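Desk organizer

A desk organizer is a small container, or a stack of them, for keeping loose bits together on a table. I've written up quite a few household things for this page, and I have a soft spot for this one! The kind I know best is white plastic, with a divided tray on top and see-through storage underneath.

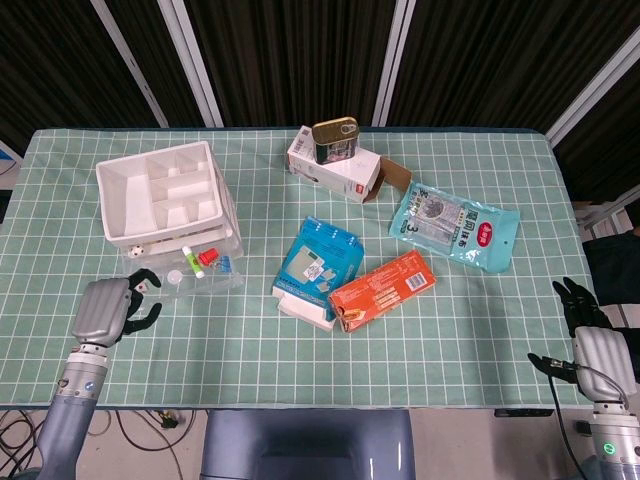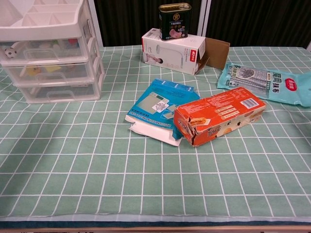

White organizer on the left side of a table with a grid-print cloth, a small soccer ball showing through the clear part.

Top tray

The open tray is split into compartments, and on the better ones they come in different sizes (pens in one, clips in another, you get the idea). I like it for whatever I grab every day – scissors, tape, the good pencil.

Drawers

Clear or frosted drawers let you see roughly what you've got without opening anything. Glue sticks and binder clips do well in there, and so do little toys that have no other home. My friend Maj-Britt Lindqvist swears by labels as well, but I never keep mine up to date.

Care

Warm water and a drop of dish soap. Take the drawers all the way out first, and let them dry before they go back in.

See also: Pencil case, Drawer divider, Tackle box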